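Rakano Learning Center: Room Safety Checklist, Family Lounge
Month: July
Inspected by: Iveta Hubáček
Reviewed by: Eustaquio Salinas

1. Exits and walkways
Doorway clear on both sides: Yes
Chairs returned to tables after use: Partial
Comment: Chairs between neighboring tables must leave a clear path to the door.

2. Furniture
Table bases tight, no wobble: Yes
Chair legs and backrests sound: Yes
Comment: 12 chairs checked. Glides replaced on four.

3. Lighting, windows and wall items
Ceiling light panels working: Yes
Window glass free of cracks: Yes
Framed pictures firmly fixed: Yes
Potted plant stable: Yes

4. Cables
Cables kept off walkways: Action needed
Comment: Tape or cover any cable crossing the carpet. Assigned to Nazar Hrynyshyn.

5. Toys and storage
Seams and small parts checked: Yes
Toys put away at end of session: Partial
Storage boxes in good repair: See comment 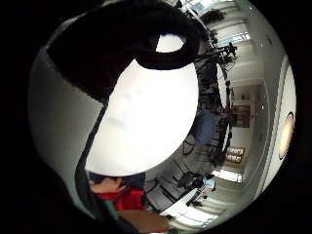
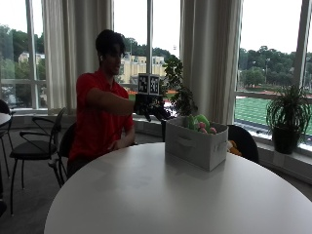
Comment on item 5: Soft toys are to be stored in the fabric boxes and returned to the shelf by the closing staff member. Boxes must not be filled above the rim. The light gray box on the round table does not meet this rule, as the green toy with pink spots stands higher than the rim, and the rim itself has begun to sag. The orange-and-yellow toy behind it should have a box of its own. A replacement box is to be requested from Yevhen Stetsiuk before the next inspection.

Result: Passed with actions. Items 4 and 5 to be rechecked in August.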